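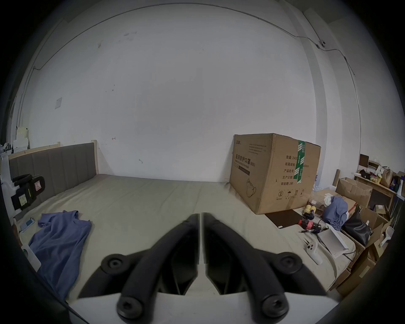
El colchón desnudo, con manchas claras y media casa encima: caja de cartón, camisa azul y hasta el taladro.

Limpiar el colchón antes de volver a hacer la cama

Cuando quito las sábanas para lavarlas siempre me pasa lo mismo: el colchón se convierte en mesa, y allí va a parar todo lo que no tiene sitio (las herramientas, la ropa por doblar, las cajas que algún día bajaré al trastero). Así que el primer paso, queridos míos, es vaciarlo del todo. Yo saco primero lo que tiene cable o punta, el taladro y los bolígrafos sobre todo, porque un trazo de tinta en una tela clara cuesta muchísimo más de quitar que cualquier cerco de agua.

Las cajas de cartón grandes vienen de perlas para guardar la ropa de cama de invierno, pero antes de meter nada pasadles un paño seco por dentro y tapad la etiqueta vieja con un papel donde ponga lo que lleva. Mi vecina Judit Medve no lo hizo y en noviembre se pasó una tarde entera abriendo cajas en busca de una manta.

Con el colchón ya despejado, aspiradlo despacio, con la boquilla estrecha por las costuras y la ancha por el resto. Después se espolvorea bicarbonato por toda la superficie (para uno de matrimonio yo gasto casi un paquete pequeño) y se deja reposar 40 minutos, que dan para un café y para doblar un par de camisas. Se vuelve a aspirar y listo.

Para los cercos claros preparo agua tibia con unas gotas de jabón de lavar a mano, mojo un paño blanco, lo escurro con todas mis fuerzas y doy toquecitos desde fuera hacia dentro. ¡Nada de frotar! Luego otro paño, solo con agua, y a secar con la ventana abierta. Yo le doy 6 horas largas antes de poner la funda, y si el día está húmedo, más todavía. Si la mancha es antigua puede que se aclare y no se vaya entera; en mi casa hay una que lleva años con nosotros y ya le tenemos cariño.

Ya que estáis, repasad el cabecero. Los tapizados con paneles verticales acumulan polvo en las juntas, y lo mejor que he encontrado es una brocha de pintor limpia, siempre de arriba abajo. El marco de madera, con un paño apenas húmedo y otro seco detrás.

Anca Pană me preguntaba si conviene girar el colchón. Depende del modelo, mirad la etiqueta: el mío se gira de cabeza a pies pero no se voltea, y aprovecho para hacerlo el mismo día de la limpieza, con alguien que me ayude por el otro lado.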